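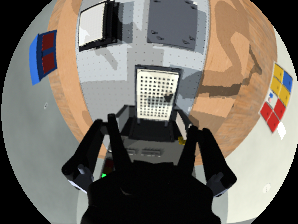

Amnuay Khunthong asked for the belt stop at desk 964 to be retested before the strike rota starts, and for the result to go in the comments.

Brultatville Airport, Terminal 2
Reduced-staffing checklist, check-in hall

Belt stop, desk 964: pass. Retested at 5:40 a.m., stopped on first press.
Fire doors, landside: pass.
Queue barriers: fail. Comen posts block the exit lane – move before opening. 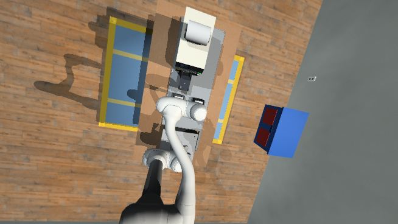 Barriers must leave the full lane clear while the picket is at the main entrance.

Baggage scale (Biteck): pass. Label from 2003 is worn, replace in December.
Hall capacity sign, 4000: missing. Reordered from Halilović.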